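Subject: Re: [gripper-bench] soft pads vs stock fingers, anyone?
From: Deepak Pal
To: gripper-bench list

Somkiat Somboon wrote:

> We have a quote in from Hernedis for the compliant fingers and
> before I sign for them I'd like to hear from someone who has put
> them up against the stock Prasix ones. Our parts are small, square
> and painted, and the painted bit matters to the customer. Also, does
> the wrist camera still see anything useful once the longer fingers
> are on? The brochure is silent on this and very loud on everything
> else.

Somkiat,

I can help with some of that. We've had both sets on the same arm since July, swapping them over whenever Ratree got sick of one or the other.

The short version is that the Hernedis fingers are lovely to paint and hopeless in corners. The stock Prasix fingers are the other way around. If your parts sit out on an open bench, buy the soft ones and go home early. If they live in a bin, a tray or anything else with a rim, read on.

Our test is as dull as we could make it. Wooden cubes, a wicker basket, a white table. Pick a cube up, put it in the basket, take it out again. We ran 100 cycles with each set at 50 per cent speed, then another 100 at 80 per cent. At the lower speed you couldn't put a piece of paper between them. At 80 the soft fingers started to fold whenever they brushed the rim on the way down, and a folded finger arrives at the cube with no opinion on where it ought to be. The stock ones just shoved the basket over a bit and carried on, which I suppose is a kind of compliance.

On paint, the stock fingers left a shiny patch on the red cube well before we got to 500 picks. The soft ones left nothing I could find with a loupe.

The camera question is the better one. With the stock fingers you lose a wedge at the bottom centre of the view, and the wedge is exactly where you'd like to be looking on final approach. Ours still picks up the far side of the basket without any trouble, but a part close in at the bottom gets cropped before the finger ever reaches it. Tilting the bracket up makes this worse -- I know because I did it twice. The Hernedis fingers are longer and paler, and against a white table the Pondberg segmentation kept mistaking them for furniture.
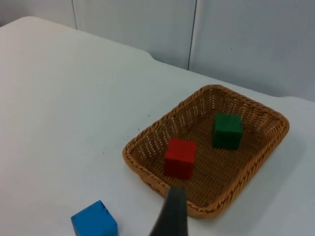
Deepak Pal

P.S. Stock finger in that one, dark grey, tip over the near rim with the red cube just behind it. Look at how much of the blue one is missing and you'll have your answer about field of view. If you do go with Hernedis, ask for the dark pads. They cost the same and aren't in the brochure either. Finn has the Tanner adapter plate drawings if you need them, though you'll want to check the bolt circle yourself, as the first version he sent me fit a different arm altogether.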